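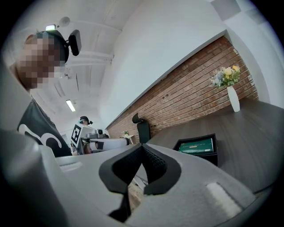
De boné preto, com uma pequena câmara presa de lado.

Limpar e guardar fósseis em casa: os meus truques de bancada

Actualizado em 2025-03-30

Recebo tantas mensagens sobre amonites partidas e dentes de tubarão colados com supercola que resolvi juntar tudo numa página só. Não sou paleontóloga, atenção! Sou uma pessoa com uma garagem, uma mesa velha e demasiadas caixas de pedras, e o que vem a seguir é o que funciona comigo.

Antes de molhar seja o que for

O meu primeiro erro (e chorei por causa dele) foi meter um bocado de osso num alguidar de água. Desfez-se em lascas. Agora experimento sempre com uma gota num canto escondido e espero. Se a gota desaparece logo ou a superfície começa a ficar pastosa, arrumo a água e passo para a escova seca. Conchas em calcário duro costumam aguentar bem. Osso poroso, xisto e argila, nem pensar.

Escovas e pontas

Guardem as escovas de dentes velhas, as macias, e cortem os pêlos de uma delas a metade para ficar mais rija. Para os sulcos das amonites uso palitos de bambu afiados, que gastam depressa mas não riscam tanto como o aço. A agulha de costura espetada numa rolha só entra em cena quando a rocha é mesmo teimosa, e sempre a trabalhar para longe do fóssil, nunca na direcção dele. Foi a Isla Sutherland que me ensinou isto, num fim-de-semana de praia em Skernden, depois de me ver fazer um risco enorme numa bivalve linda.

Vinagre? Pois...

Perguntam-me isto todas as semanas. O vinagre come o calcário, e muitas vezes o fóssil é do mesmo material que a rocha à volta, portanto vai tudo junto. Eu não uso. Se quiserem mesmo experimentar, façam-no com uma peça que não vos custe perder, com a janela aberta, e depois deixem-na muito tempo em água limpa, mudando a água várias vezes.

O pó

Máscara a sério, das que filtram partículas finas, e óculos. Pó de rocha com sílica faz mal aos pulmões e fica no ar bem mais tempo do que parece. Trabalho com a peça pousada num tabuleiro de forno forrado com pano húmido, e no fim limpo a mesa também com pano húmido. Vassoura, nunca: só levanta tudo outra vez.

Colar

A supercola é rápida e dá muito jeito, mas depois não sai. Prefiro uma resina acrílica dissolvida em acetona, que se pode desfazer mais tarde com a mesma acetona (longe do fogão e do aquecedor, por favor!). Para segurar as duas metades enquanto seca, encho uma taça com arroz cru e espeto lá a peça na posição certa. O Donnie Strachan usa areia fina e jura que é melhor. Eu acho que a areia se agarra à cola, e ainda não chegámos a acordo.

Caixas e etiquetas

Caixas de ovos de cartão servem para começar, só que com a humidade ganham bolor, e eu perdi assim uma fila inteira de etiquetas em Setembro. Passei para caixas de plástico com divisórias, com um quadradinho de espuma de polietileno no fundo de cada uma. O algodão fica preso nas arestas, evitem.

Cada peça leva um número a tinta da china sobre uma pincelada de verniz transparente, numa zona feia. O mesmo número vai para um caderno com o sítio, a data e a camada, se eu souber. A minha 539 é um caroço castanho sem graça nenhuma, mas sei de que ponta da praia veio, e isso vale mais para mim do que a amonite brilhante que comprei numa feira sem papel nenhum.

Já agora, antes de apanharem seja o que for, vejam as regras do sítio. Há praias e arribas onde não se pode levar nada. E se encontrarem um osso grande ainda na rocha, tirem fotografias com uma moeda ao lado para dar escala, marquem o local e telefonem ao museu mais próximo antes de pegar no martelo.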